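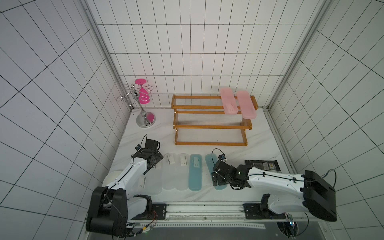 Most of the written practice for shared-rail bimanual cells covers guarding and emergency stops. Very little of it covers where things should lie before a run starts, so at Unholm we wrote our own. The current text is 46 lines, maintained by Yurii Hordiienko, and the clause that gets argued over is 4, pair integrity. Two items that belong together are staged side by side, pointing the same way, and they count as one object for scoring. The pink slippers on the top shelf of the rack are a pair under clause 4, and so are the blue ones on the table. The right one of the pink pair extends past the end of the rack, which the February revision allows. The old text from Zasby didn't.

I went through 463 of our run logs last week. In 229 of them the staging note was missing or said only "as usual". A note like that can't be checked by anyone, including whoever wrote it. Clause 7 now asks for item, color, position and direction, in that order – no adjectives.

Clause 9 covers clear material on a pale surface. Depth readings on it are poor, so labels stay on and stay toward the toe end where the wrist cameras can find them. Marchuk removes all labels before staging. I think that's a mistake for training work and fine for acceptance testing.
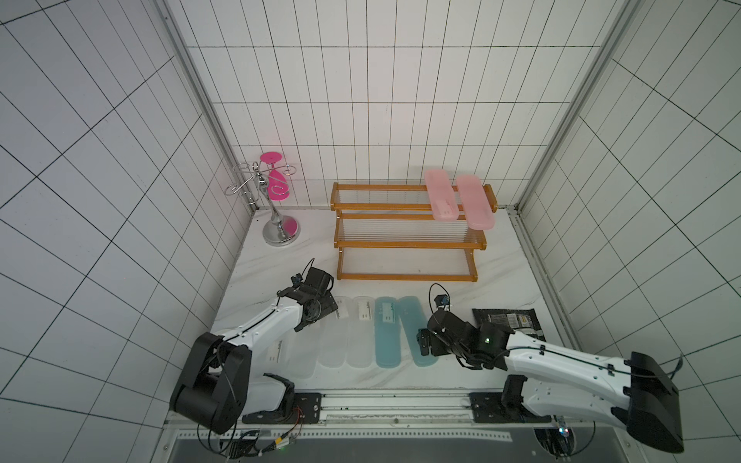

Floor row with both wrists next to the work, rack behind.

Clause 12 is still open. It sets the minimum gap between the grippers when both carriages share one rail, and the Ferkholm draft gives a single figure for all speeds. I'd prefer a table by speed – Yurii wants the single figure because people remember it. Comments on 12 go to him, with a log number attached.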